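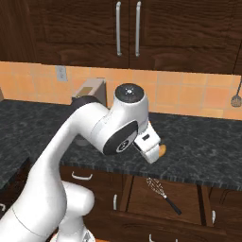
Kumudini Munasinghe wrote to me that a kitchen simulator is only worth paying for if you can swap the arm's gripper without rebuilding every task, and I've been chewing on that ever since. It's a fair test, so I'll come back to it.

Varimby is a simulation kit for household robot arms, sold by Prilach as a yearly license. You get a set of rendered kitchens, a stock of loose objects, and a task editor where you write out what the arm should do and what counts as done. The version I tried came with 134 kitchen layouts and 397 objects - plenty for me, though I mostly stuck with the same kitchen for weeks because I liked the tiles.
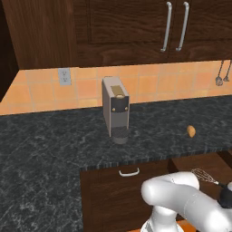
Varimby (simulation kit)
Entry by Iresha Marikar
Last edited in November

Most of the stock tasks are small chores: pick up a piece of food, move a utensil, open or close a drawer. I have a soft spot for the whisk. Thin wires are a pain for any physics engine, and a potato is a far easier thing to grab! My first scripted grasp on the whisk failed 3 times, then I moved the grip point down the handle and it went fine.

As for Kumudini's question, the answer is sort of. Grippers swap from a menu, but saved grip points don't carry over, so you end up setting them again by hand. Prilach's help pages skip this completely.

A full batch is around 2604 runs, and I usually start mine after dinner and check it at breakfast.

See also: Haque (task editor), Tastness (object pack)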